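4.2 Street width and the use of the carriageway

The first part of our survey dealt with the main roads of Travthorpe, where traffic is heavy during the whole day and where the residents have few doubts about what the road is for. In this section we turn to the residential streets. They carry little through traffic, and the older plans of the town hardly mention them, but they cover a larger share of the paved land than the main roads do. For this reason we think that their width deserves more attention than it has received.

Most of the streets in the Flarkislow district were laid out in a single period of building. The rules of that time asked for a carriageway wide enough for two delivery vehicles to pass each other while cars were parked on both sides. Such a rule looks sensible on paper. In practice, many of the houses have their own driveway, and the kerb is used for parking mainly in the evening and at weekends. The result is that a large part of the asphalt is empty for many hours, although the town must still clean it, drain it and renew it.

We asked the residents of 17 streets how they use the road in front of their house. The questions were kept short and were delivered on paper in November, with a second visit to the homes which had not answered. The answers show that people do not think of the street as one space. They speak of "my side" and "the other side", and of the strip near the kerb where a visitor may leave a car. The middle of the road is rarely mentioned, except by parents with young children, who wrote about it often and mostly with worry.

Speed was the most common complaint. This agrees with the earlier work of Raju in Jilunstead, who found that drivers choose their speed from what they see in front of them more than from the sign at the entrance of the street. Where the view is long and the surface is broad, the driver feels safe and goes faster. Hakim Hutapea, who led the interviews in our study, noted that the same residents who complained about speed also admitted to driving faster on their own street than they wished others to do. We did not ask about this directly, so we mention it only as an observation.

The lack of markings makes the matter less simple. In several countries the centre line has been removed from minor roads in order to make drivers more careful. The idea is that a driver without a line must pay attention to the position of other vehicles. We believe that this effect depends strongly on width. On a narrow street two drivers must agree on how to pass, and they slow down for it. On a wide street there is enough room for both, and the missing line has perhaps no effect at all. Figure 2 gives an impression of the kind of street we have in mind.

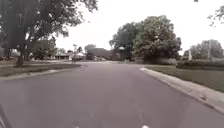
Figure 2. Wide residential street with an asphalt surface and no painted centre line, with a shallow left-hand bend ahead.

A bend is often named in design guides as a natural means of lowering speed. We are careful about this claim. When a curve is gentle and the carriageway is broad, a driver can cut across it without turning the wheel very much, and the line which is driven becomes almost straight. A bend of this sort may improve the look of a street - and some residents told us that they like it for exactly this reason - but it should not be counted as a safety measure unless the width is reduced at the same place.

There are different ways to reduce the width. The cheapest is to paint a strip along one side and give it to parking or to cyclists. The most costly is to move the kerb, and with it the drains. Between these two stands the planted bed, which takes away a part of the asphalt at chosen points and leaves the rest as it was. In the Sembiring estate, where beds of this type were built by the housing company, the work covered about 3000 square metres of former road surface. The beds need watering in the first years, and the agreement on who should do this was reached only after the plants were already in the ground.

We do not recommend one of these solutions for all streets. The state of the surface should have weight in the decision. When a road must be renewed in any case, the extra cost of moving the kerb is much smaller, and it would be a pity to lay the same width again only from habit. Where the surface can still serve for many years, paint and a few beds are the better choice, and the kerb can wait until the next renewal. The costs of both options are compared in Section 5.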